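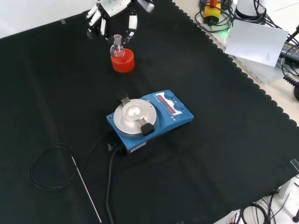 Issue 8, page 5

How to make a folded paper lantern garland for an August party

In our house August is the month of small parties in the garden, and every year I am asked how I make the lanterns which hang over the table. They are only paper, thread and glue. I have made them in many colours now and I have also made all the mistakes, so I will try to write the steps in a way that you do not need to repeat mine.

The pattern is the one I call Heria. It is a round lantern with a small waist in the middle, a little like two cups put together. It is easier than it looks, but please make one test lantern from plain copy paper before you cut your good paper.

What you need

Coloured paper, not too thick. I use the Grukura paper in cream and dark orange, which folds without white cracks on the edge. Card is too stiff for this pattern.
Strong cotton thread, or thin kitchen string.
A glue stick and a small bottle of clear craft glue.
A ruler, a pencil, sharp scissors and a bone folder. The back of a teaspoon is also good.
A needle with a big eye.
Small beads, one for each lantern.

For a garland of eight lanterns you will need 400 cm of thread. This leaves a long tail on each side for tying, and it is better to have too much than to climb the ladder two times.

Cutting and folding

Cut a strip of paper 30 cm long and 12 cm wide. Put it on the table with the long side towards you and make a pencil mark every 2 cm along the top and the bottom. Join the marks lightly with the ruler. Now fold on every line, one time forward and one time back, like a fan. Press each fold with the bone folder. Do not hurry here. If the first folds are a little crooked, the last ones will be very crooked.

When the fan is ready, keep it closed and find the middle. Fold both top corners down in a small triangle, press them well, and open them again. Do the same with the bottom corners. After this, open the whole strip. You will see a row of short diagonal lines near both edges. Pinch these lines inwards with your fingertips, one after another. The strip will begin to curve by itself.
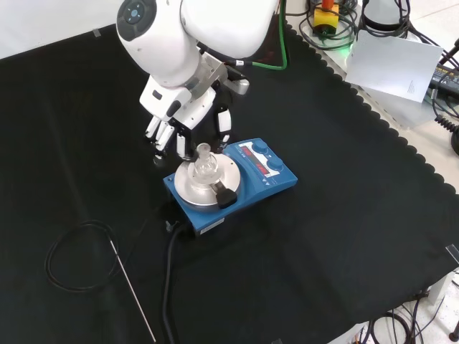 Photo: Eken archive

Closing the lantern

Bring the two short ends together so that the last fold lies over the first one. Put glue stick on the inside of the overlap and hold it closed while you count slowly to twenty. If your glue stick is old, use the clear glue, but only a very thin line of it -- too much makes the paper wavy.

Let the lantern rest on its side until the glue is dry. I usually make all the tubes first and drink a coffee.

Next, take the needle and a short piece of thread, and sew through the points at the top, going through each point one time. Pull the thread gently until the points meet, then make a double knot. Leave a small hole, as the hanging thread has to pass there. Repeat at the bottom, where you pull a bit tighter.

For the waist, put your thumb and first finger round the middle and squeeze softly while you turn the lantern. Five or six turns are enough for me. The paper remembers the shape after a while, although very soft paper may need a thread round the middle too.

Putting the garland together

Lay the long thread on the floor and mark the places for the lanterns, with 30 cm between them. At each mark, tie a short hanging thread. Pass it through the lantern from top to bottom, add a bead, and tie a knot under the bead. The bead stops the lantern from falling and gives it some weight, so it hangs straight also when there is a little wind.
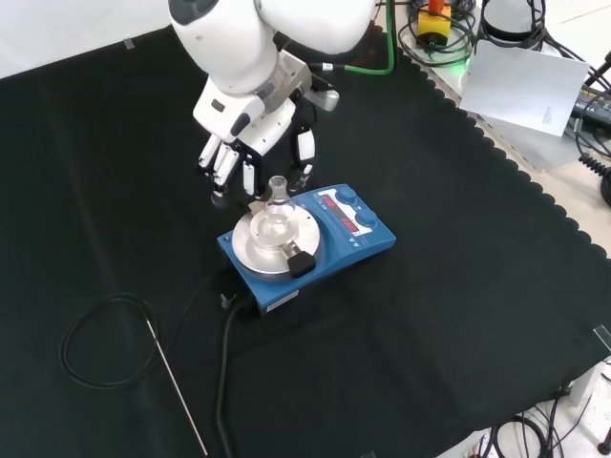 If you want the lanterns to hang at different heights, change the length of the short threads now, before you cut the ends. I like one long, one short, one long, but last year I made them all the same and it looked calmer over the food.

Please do not put real candles inside. The small battery lights are light enough for this paper, and you can fix one to the bead thread with a little tape.

Keeping them for next year

Take the garland down before the evening becomes damp. Press each lantern flat, following its own folds, and put a sheet of tissue between them. Mine live in an old Hsiao biscuit tin and I have used the orange ones for three summers. If a point has opened, sew only this point again -- you do not have to take the whole lantern apart.

The template for the bigger size is pattern number 1389 in the download list. It uses the same steps, with a strip of 45 cm and marks every 3 cm.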